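Boltska workshop publishes build notes for kitchen-counter robot arm

Sultholm, Apr 27, 2019 – Boltska, the shared workshop in Sultholm, has released the full build notes for Madville, a member project to fit a robot arm beside an ordinary kitchen counter and have it sort crockery and load a dishwasher. The notes cover mounting, wiring, the motion software and the test procedure. They are free to download and may be reused with attribution.

Madville was started in December by Lucía Montes and Grigoris Fragkou, both members of the workshop. Ifigeneia Xenos joined to write the planning software. The project uses a Franka Emika arm with a parallel gripper. All other parts are either held in the workshop stores or were made on its machines.

The arm is mounted on a small wooden table standing in front of the cabinets. The first version of the table was too light. When the arm stopped quickly at full reach, the base shifted and every stored position had to be measured again. Fragkou added cross-bracing under the top and a steel plate between the table and the arm base. The drawings for both parts are in the second section of the notes, with hole positions and bolt sizes.

"Most of the early errors came from the table," said Fragkou. "We spent two weeks adjusting software before anyone put a dial gauge on the base. The gauge should have come first."

The work area was kept as a kitchen in normal use. Jars, cups and the kettle stay along the back of the counter during tests, and the planner treats that strip as a region to be avoided unless an item in it has been named as a target. Open counter nearer the front edge is used for picking up and setting down. The dishwasher rack is pulled out by hand before a run starts.

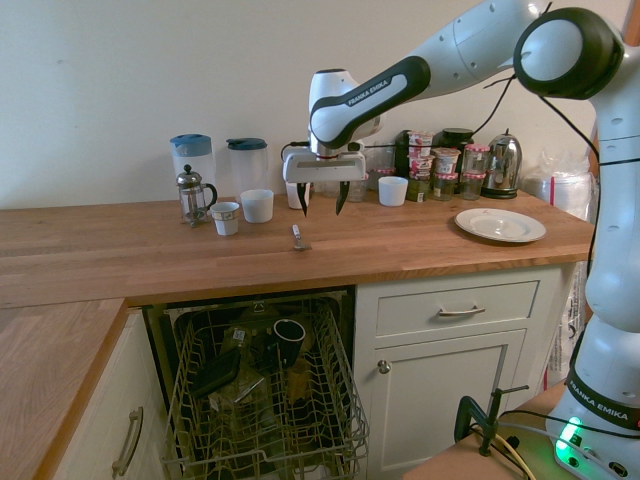

Gripping is handled by a short list of fixed approaches. Cups are taken from above with the fingers either side of the wall, or across the body where there is enough clearance. Plates are harder. A plate lying flat gives the fingers very little to hold, and the present method slides it towards the counter edge until the rim overhangs. Spoons are approached at right angles to the handle, at a low closing speed.

The test log published with the notes records 741 pick attempts. Each entry gives the object type, the approach used, the result and, where the attempt failed, a fault code. Of the failures, 51 were put down to the plate method, and these are listed in a separate table. Failures caused by cable snagging were removed by re-routing the cables over the upper arm and adding slack at the base.

"The log is the part I would want from someone else's project," said Xenos. "A fault code with a joint position next to it can be checked. A video of a good run can't."

The planning software runs on a desktop computer and is written in Python, with the time-critical control loop in C++. It is supplied as source code with a sample configuration. Builders will need to measure their own counter height, rack position and table offset and enter them in the configuration file before the arm is switched on. The notes set out a six-step check for this, to be carried out at reduced speed with one person at the stop button throughout.

Machining of the base plate was carried out by Karagiannis, a metalworking firm in Sultholm, after the workshop's own mill proved too small for the part. The firm has agreed to supply the plate to other builders on request – drilled or undrilled.

Two items remain open. The rack position is still entered by hand, and a small error there is enough to put a cup down on a tine. Agathe Delorme is working on a fixed marker that would let the software find the rack by camera. The second item is a set of softer finger pads for glass, which are being cast in the workshop and have not yet been tested under load.

A revised set of notes will be issued when the marker work is complete. Corrections and fault reports from other builders are welcome and will be added to the log under the sender's name unless asked otherwise.

About Boltska
Boltska is a member-run workshop in Sultholm with benches for wood, metal and electronics. Membership is open to adults living in the area, and inductions are required for all powered machines.

Press contact
Anastasia Economou, Boltska, Sultholm
Build notes, drawings and the test log are available from the workshop's website under Madville.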